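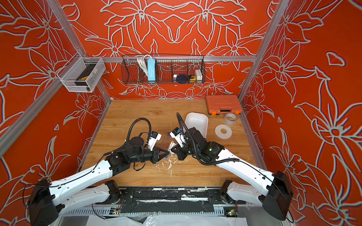 *November. Table with the flowered walls, clear piece with the blue ends held up over the paint spots.*

Notes from the morning, typed up after lunch. Mostly about the table, since that's what Eero asked for, and a bit about the tray, which he didn't.

**Paint on the wood**

Still there. I'm writing that down first so it doesn't get lost under the rest of this. Impi's note from last week says the top was "cleaned and ready." Cleaned, maybe. Crumbs and bits are back on it, which proves nothing either way, but white spatter doesn't grow overnight.

Tried Vemel on a spot near the middle, where the pieces get handed over. The bottle says to wait 3 minutes. Waited 3, wiped with a damp rag, saw no change I'd swear to. Waited 6 on the next spot. The rag came up a little chalky, so something is moving, but the spot looked the same from standing height and the same from close up. Ayane thinks the edges are softer. I think Ayane bought the Vemel.

Scraper next, the plastic one. It took the top off the thick blobs and did nothing for the thin ones, and the thin ones are most of it. Didn't try the metal scraper. The wood is pale and soft and I'd be trading white spots for gouges, and a clear piece is hard enough to find against that grain already.

Options as I see them:

- leave the paint alone and sweep up the loose stuff every morning
- sand the whole top and oil it
- lay a plain mat over the middle

I'd do the first one for now. Lempi V. is for sanding. I asked what the spots are costing us and got "it looks bad," which it does. I don't think that earns a day of dust in a box with three walls.

**The walls**

People keep telling me the wallpaper helps. Helps with what? The claim, as I understand it from Lempi H., is that a loud pattern in back makes you notice what's on the table. My experience this morning was the reverse. I put the orange toolbox in the back right corner, went to refill the water jar, and came back looking for the toolbox. Orange box, orange-red lilies. It took me longer than I'd like to admit, with my glasses on.

So, a test, a poor one. Asked Eero and Impi separately to stand at the front and name what they'd put away first. Eero said the tape. Impi said the tray. Neither mentioned the toolbox. Two people is no kind of sample and Impi knew I was up to something. Still, if the pattern makes things pop, it isn't doing it for the one thing in there that cost real money.

Also, the paste. Tindow is supposed to hold for years in a dry room. I pressed along the seams and found one lifting low on the left. Didn't pull at it. Marked it with pencil on the edge so we can see if it travels.

**Tray**

I'd like the white tray flat, please. It's up on edge again, open side facing front, and I've now heard two explanations for that. One is that it takes less room. True. The other is that it "shows what's inside," and a tray on its edge holds whatever gravity lets it hold. Loaded it the way it stands with a few of the small offcuts and they slid straight down to the bottom lip and sat there in a heap. Laid flat, the same offcuts stayed where I put them.

Measured my handling time, for what it's worth: 53 seconds to clear the offcuts into the tray standing up, and that includes picking two off the floor. Flat took less. I forgot to stop the watch so I won't write a number.

Counterpoint, to be fair to whoever keeps doing it: flat, the tray takes up a good part of the right side, and then the tape and the flat disc have to go somewhere. The disc (white, hole in the middle) has been drifting around that side for as long as I've been keeping this notebook. Asked what it belongs to. Got a shrug from Impi and a confident answer from Eero that fell apart when I asked him to go fit it. Put a label on it or throw it out. My vote is label, one month, then out.

**Tape**

Clear packing tape, stood on its side like a wheel, so it rolls. I gave the table a bump with my hip and it did. Lay it down. Finding the end on clear tape is bad enough without chasing the roll. Ayane folds the end over on itself and it works, so do that. Jang sells a dispenser that claims to end the problem. I had one at my last place and it ended my thumbnail.

**Basket**

The black mesh basket on the back rail is the best thing in there and we underuse it. It has compartments. I went looking for the plan of what goes in which compartment and found the Mindus chart Lempi V. printed in the spring, with 72 entries on it. Nobody is going to learn that. I can't see how it would even fit; most of what's on the chart lives in the drawers.

Proposal: tape goes in the basket when it's done for the day, disc too until its month is up, plus the rags if they're dry. Leave the rest of the chart in the binder.

My one worry is the mesh. Small blue parts come off the ends of pieces like ours now and then, and I don't trust them not to drop through. Keep those in a lidded cup.

**To do**

- Sweep before starting. A brush, please, since a sleeve only moves it to the floor.
- Second try with Vemel on the same two spots, left almost an hour under plastic. I expect nothing. Write down whatever happens anyway.
- Tray flat for a week. If it's in the way, say how.
- Toolbox: strip of white tape on the lid, or move it off the table. Eero to pick.
- Check pencil mark at the left seam.

Eero wrote "tray is fine as is" in the margin of my draft. Noted. Flat for a week.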